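Sudon begins second season of river crayfish survey

Sudon, the freshwater wildlife trust, has begun the second season of its survey of invasive signal crayfish on the River Relar. The work runs until September and covers 13 sites between Khúc Weir and the tidal limit.

Last year's survey recorded 266 signal crayfish at nine sites. The furthest upstream was found in a side stream where the species had not been recorded before - some 400 metres from one of the last known groups of native white-clawed crayfish.
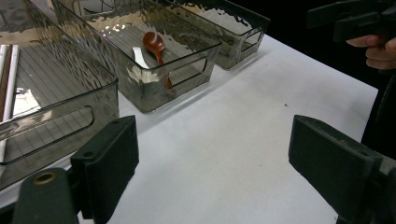
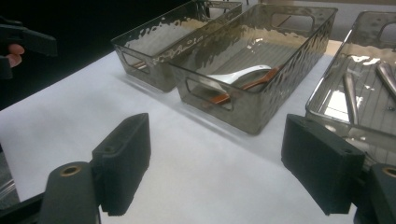
Translucent grey storage bins on a white tabletop.

"We need to know how far they have moved over the winter," said Hòa Vương, survey manager at Sudon. "If they have passed the weir, the native animals will have to be moved sooner than we planned."

Results will be entered in Plindeo, the trust's online species map, at the end of each month. Anglers and canoeists are asked to clean and dry their kit before moving between rivers, and to report sightings through the map - 129 reports came in last year. Crayfish should not be trapped without a licence.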